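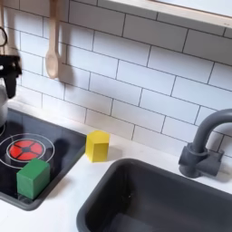
Court Observers and One Paid Coordinator Wanted for Public Access Study

The Gikura Project is looking for people to sit in on open hearings in the Desesholm municipal and district courts and record whether the public can get in, hear what is said, and obtain the paperwork afterward. We are also hiring one part-time coordinator. 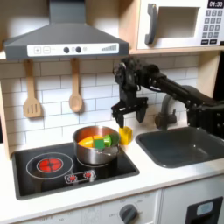

By Gikura Project staff
Posted 1 May 2026
2 min read
3 shares

Last year our observers attended 146 hearings. Most were open as the law requires. In others, visitors were told to wait in the hall, asked why they had come, or sent to a different floor from the one on the posted calendar. The new study will look at how often this happens and whether written requests for case files are answered on time.

What observers do

You attend two half-day sessions a month, starting in September. You fill out a form for each hearing and enter it in Gratumo, the online system we use for all field reports. You do not speak to the parties, the lawyers, or the jury. You do not record audio or video in any courtroom, even if others are doing it. Handwritten notes are fine unless the judge says otherwise.

If a clerk or officer asks you to leave, you leave, write down the time and what was said, and call the project line. Please don't argue the point in the hallway. Our attorneys will follow up in writing.

Who can apply

You must be at least 18 and able to get to the courthouse on Mac Giolla Street on weekday mornings. No legal background is needed. We can't accept anyone who has an open case in either court or who works for the police department, the prosecutor, or the public defender. Spanish speakers are especially welcome. The building has an elevator at the side entrance, and we can arrange a seat near the front for observers who need one.

Observers receive a flat payment for each session plus bus fare or parking. Training is paid at the same rate and takes three evenings.

Coordinator position

The coordinator schedules observers, checks incoming reports for missing fields, and sends public records requests. The job is 20 hours a week on a one-year contract, with paid sick leave. We want someone who has filed records requests before and keeps careful files. Experience with Gratumo is helpful. Office space is provided, and part of the work can be done from home.

How to apply

Use the form on our Get Involved page and choose "Observer" or "Coordinator." Coordinator applicants should attach a resume and a short writing sample. References will be requested only after an interview. Applications are read as they come in, and both listings will be taken down when the places are filled.

2 comments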